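Stovwood Building Newsletter
Furniture Notes: Freestanding Coat Racks

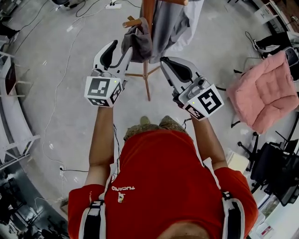

Freestanding coat racks fail in two ways. They tip, or the joints work loose until the hooks droop and the pole leans. Both faults can be corrected with hand tools in most cases, and neither calls for a new rack. The notes that follow apply to the ordinary wooden type, with a central pole, splayed legs and hook arms set into the pole near the top. The rack on the concrete floor, with a dark gray garment over one hook and a light gray fabric item hanging beside it, is of that type, and the cords winding across the same floor bring up a point of placement covered further down.

Stability

A rack stands up as long as the combined weight of the pole and everything on it stays inside the footprint of the legs. The footprint is the shape made by joining the points where the legs touch the floor. On a three-legged rack it is a triangle, and the weak directions are the ones that fall midway between two legs. A heavy coat hung over one of those gaps has less support under it than the same coat hung directly above a leg.

Four-legged racks have a wider minimum reach but will rock on an uneven floor. Three-legged racks do not rock. Concrete that looks flat often has a slight fall toward one side of the room, so check with a level on the floor itself before taking anything off a leg.

To test a rack, empty it and push gently at hook height with one finger. If it returns to upright from a small lean, the base is sound. If it keeps going, look at the legs first. A leg that has rotated in its joint shortens the footprint on that side, and the change can be hard to see from standing height. Turn the rack upside down on a blanket and compare the legs from the foot end.

Loading

Hang the heaviest garment first, directly over a leg. Hang the second heaviest opposite. Light items go anywhere. When unloading, do it in the reverse order. Most racks that go over in the entry do so at the end of the day, after the coats on one side have gone home and the coats on the other side have not.

Bags are a separate matter. A shoulder bag with a laptop in it weighs more than a winter coat, and its strap puts the load at the very tip of the hook arm. Bags belong on the wall rail or the bench. Wet umbrellas should also stay off the rack, as the water runs down the pole and into the leg joints.

Long garments should clear the legs. A hem resting on a leg picks up dirt, and people pull upward to free it, which loosens the hook arm over time.

Hook arms

Wooden hook arms are normally fixed by a glued dowel or by a screw from the far side of the pole. A drooping arm with a visible screw head usually needs only a half turn. Stop when the arm stops moving. Overtightening crushes the wood around the hole, and the arm will be loose again within weeks.

If the screw turns without biting, back it out, fill the hole with hardwood toothpicks and wood glue, trim them flush, wait overnight and drive the screw again. For a glued dowel, pull the arm, scrape the old glue off both surfaces and reglue. New glue does not hold on old glue. Keep the arm at its correct angle with tape while it sets, and leave the rack empty for a full day.

Check the tips as well. A rough tip snags knitwear and leaves a pulled loop at the collar. Sand with 180 grit, then 240, and rub in a little paste wax.

Leg joints

Legs that meet the pole at floor level take all the side load and should be checked twice a year. Grip each leg near its foot and try to twist it. Any movement means a loose bolt or a failed glue line. Tighten bolts a little at a time, going from leg to leg, so the pole stays centered. On smooth concrete, fit thin felt or rubber pads under every leg. Rubber grips better. Felt slides more easily, which is preferable if the rack is moved for cleaning. Do not mix the two on one rack.

Placement

Put the rack where a person can walk up to it from at least two sides. In a corner, only the front hooks get used and the load ends up on one side. Keep it clear of the swing of any door.

Electrical cords should not run under or between the legs. A foot that catches a cord can pull the rack over, and a leg standing on a cord will wear the jacket. If power has to cross the area, route the cord along the wall and tape it flat, or use a floor cover with beveled edges. Power strips should sit where a fallen coat will not cover them. The same goes for wall outlets with plugs in place: leave enough space that sleeves do not hang against the plug.

Cleaning

Dust the pole and hooks with a dry cloth. Once or twice a winter, wipe the hooks with a damp cloth and a drop of dish soap, then dry them at once. Collar grease builds up on the upper side of the arms and will mark light-colored linings. Avoid silicone polish, which transfers to clothing.

Parts and loans

Rubber pads, 180 and 240 grit paper and a small bottle of wood glue are kept in the second drawer of the supply cabinet. Please write down what you take. A level and a set of hex keys can be borrowed from the same place for up to three days.

The next check of leg joints throughout the building is planned for December, before the heavy coats come out in quantity. Racks with a loose leg should be reported before then to Yolotzin Villalobos, extension 1331. Give the room number and say which joint is affected. Leave the rack empty in the meantime and lay it down against a wall if it will not stand unassisted.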